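4. Storage and Handling at the Packing Station

4.1 The station and its stock

The packing station studied in this section belongs to the spare parts warehouse at Jostance, which serves the Skitine and Trarkov product lines. Orders arrive on paper slips. A packer takes the parts from a rack next to the table, checks them against the slip, and packs them for shipping. The rack is divided into 23 lanes, and each lane is given over to one part or one family of closely related parts. A lane holds crates one behind another, so that when the front crate is taken away the next can move down into its place.

The crates are returnable and travel between the warehouse and the supplier, Zhong. When the study began in July, 265 crates were in use. They come in several sizes, and the size is chosen by the supplier according to the weight of the parts and not according to the lane the crate will stand in. Much of what follows concerns the effects of that arrangement.

Earlier sections dealt with the walking distance between the rack and the shipping door. The present section is limited to the area within arm's reach of the packer. It covers the surface on which orders are checked, the rack, and the movement of empty crates out of the station.

4.2 The work surface

Packers were asked to keep the table clear between orders. The rule had been in force for some years, but it was followed unevenly, and the shift leads differed on what it was meant to achieve. On the early shift it was read as a rule about tidiness. On the late shift it was read as a rule about mixing: parts left over from one order could be packed with the next. Under the second reading a roll of tape or a pen may stay where it is, while a single loose washer may not.
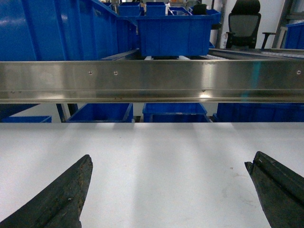

Deming Jin, who supervised the late shift during the study, asked that the second reading be adopted at all hours, and this was done from the second week. Packers then moved tape, slips, and cutters to a shelf at the side and brought only the parts of the open order to the table. The change had one cost. Packers on the early shift had been used to opening two short orders together when both called for the same part, and this was no longer allowed. Several of them considered it a loss, and the records support them for the shortest orders. For orders of mixed parts no difference was found between the old practice and the new one.

The height of the surface was left as it was. Taller packers had asked for it to be raised in the past, but raising it would have placed it above the front lip of the most used crates, and the packer would then have had to lift each part over the table edge. We return to this matter in Section 5.

4.3 Lanes, tiers, and crate size

The packers' logs recorded 1,329 crate changes over the study period. A change was logged when an empty crate was taken from the front of a lane and the next one was brought forward. In most cases the following crate came down by its own weight and the packer needed only to steady it. The remaining cases were of two kinds. In the first, the crate stopped partway and had to be pulled by hand. In the second, it came to rest at an angle against its neighbor and had to be set straight before parts could be taken from it.

Both kinds were more common in lanes where crates of different sizes had been loaded together. A narrow crate that follows a wide one has room to turn, and a light crate behind a heavy one may not start to move at all until it is touched. The remedy tried in the third week was to reserve each lane for a single size. Four lanes had to give up part of their stock to the overflow shelves, and the person loading the rack had to sort the crates before placing them. Sorting took longer on Tuesday than on any other day, as the main delivery from Zhong came in that morning.

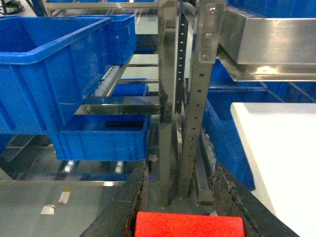

The assignment of parts to tiers had not been reviewed in years. It followed the order in which parts had been added to the catalog, so that older parts stood at a convenient height and newer ones were placed wherever a lane was free. Moving a part to another lane is simple, but changing the spacing between tiers is a larger job. The upright in Figure 2 has a column of round punched holes along its length, and a plate at its top is held by three hex bolts. Crates stand on rollers on one tier, with a further crate on the tier below, and it is the clearance over such a lower crate that decides whether a packer can see into it or must feel for the part. Where the clearance was small, packers tended to pull the crate forward before reaching in. This habit was noted on both shifts, and it accounts for a good share of the crates later found out of line.

Two remedies were compared. In the first, parts that are long or easily confused with one another were moved up, and parts that can be known by touch were moved down. In the second, the lower tier was kept for slow-moving parts of any shape. Packers preferred the first. It also gave fewer wrong picks, although the number of wrong picks was small under either plan and we do not wish to rest much on the difference. The second plan was easier for new staff to learn and for the loader to keep to, and the warehouse has retained it for the Trarkov lanes, where the catalog changes often.

A point raised by the loaders deserves mention. Labels had been fixed to the rack at the picking side only. At the loading side the lane had to be found by counting from the end, and a mistake at that stage was not noticed until the crate reached the front, sometimes days later. Labels were added to the loading side in the fourth week. The loaders asked for large numerals without part names, and the labels were printed accordingly.

4.4 Empty crates

An empty crate has to leave the station before it gets in the way. At the outset there was no fixed place for empties. Some packers stacked them on the floor at the end of the rack, and others returned them to any lane that happened to be open. The latter practice saved a few steps but took up space needed for full crates, and it was the most frequent complaint of the loading staff.
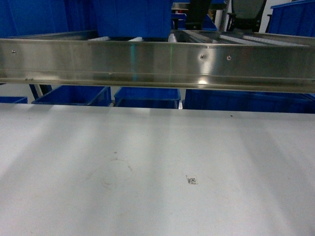
Should empty crates be sent back through the rack on a lane of their own? Our finding is that a separate return lane is worthwhile only where the loader visits the station at least once an hour.

At Jostance the loader came less often than that on the early shift and more often on the late shift. The return lane therefore filled up in the mornings, and packers went back to stacking empties on the floor. In the afternoons it worked as planned. A longer lane would have put off the problem for a while, but it would also have taken space from two of the busiest Skitine parts. The warehouse chose to change the loader's rounds instead, and the lane has been kept.

Of the nine packers who took part, all but one were still using the return lane when the station was visited again after the study. The remaining packer worked mostly on large single-part orders and emptied a whole crate at a time, and for such orders the crate was usually sent out with the goods.

4.5 Limits of the observations

The records were kept by the packers themselves and checked by Ximena Villaseñor against the stock system at the end of each week. Crate changes made during breaks, when one packer covered for another, were probably logged less fully than the rest. The study also took place in a season of moderate demand. In the weeks before the yearly stock count the rack is loaded beyond its normal level, and lanes reserved for one size cannot always be kept so. Whether the single-size rule holds up under those conditions has not been tested. The warehouse has agreed to continue the logs through the next count, using the same forms.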